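Kitchen tips – microwave corner

Quick one tonight, dinner's on. Readers keep asking Shazia Malik where the red cup test came from, so notes below, then the tips.

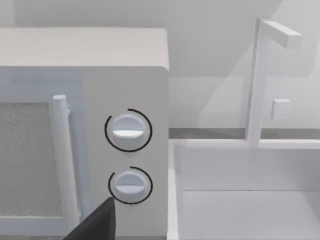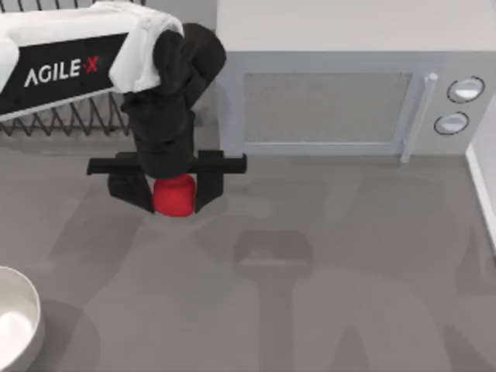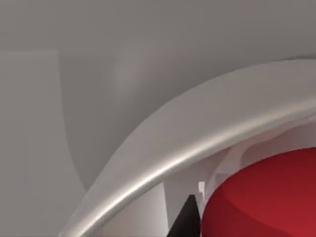

The Lashari method is a way of checking whether a robot arm trained in a simulated kitchen has learned the job or just memorized one layout. You move one thing, run it again, count the misses. Shazia ran 80 tries at Norbridge, moving something every time. Worst result – crowding. With a microwave on the counter, a dish rack behind the arm and a bowl down in the near corner, the spot you put the red thing down in matters more than how good the grip is. Same for people realy.

So, stolen from the method:

Keep a clear landing spot by the microwave. Wide as a dinner plate, nothing lives there.

Knobs one above the other get mixed up. Dab of nail polish on the timer one. Done.

Change one thing at a time. Move the rack, cook for 3 days, then decide. Dont move the kettle too.

Bump count – tally on the fridge, every knock or spill. Mine went from 4 a night to hardly any.

Bright cup for measuring, dull stuff for everything else. You grab it quicker.

Her August write-up is pinned in the Cernell kitchen, Fustotville people can ask for a copy. Drawer liners next.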